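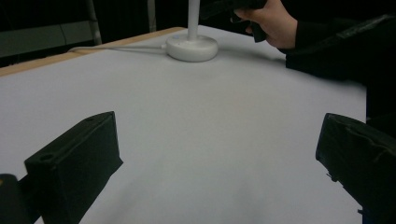

Finger maintenance on the hand-held grippers

Friday, December 3, 2021

The hand-held units get the same finger check as the arm in the Tesside cell, and I do it at the table before any recording. The log stood at 2139 cycles when the right finger on unit 3 started closing late.

Steinar Bergmann suspected the encoder. I pulled the finger first. The pivot screw had backed out far enough to let the block tilt under load, and the jaw reading drifted with it. I cleaned the threads, put on medium threadlocker and left it overnight. The old compound from May came off as powder.

Order of work, for Violeta Bravo, who has the units next week:

Power down and unplug at the grip end.
Open the jaw fully by hand and feel for play, one finger at a time.
Check the four mounting screws, then the pivot.
Close on the feeler gauge. Anything over 0.2 mm goes back to the bench.
Zero the jaw open, then closed -- the Stistalon firmware stores them in that order and gives no error if you swap them.

After zeroing, unit 3 repeated within tolerance on three runs. I still don't like the spring on the left side. Ruairi Mackay has spares in the Flirkanach drawer, but they are the older, stiffer type, so both sides would have to be changed together. I'll measure it again on Monday.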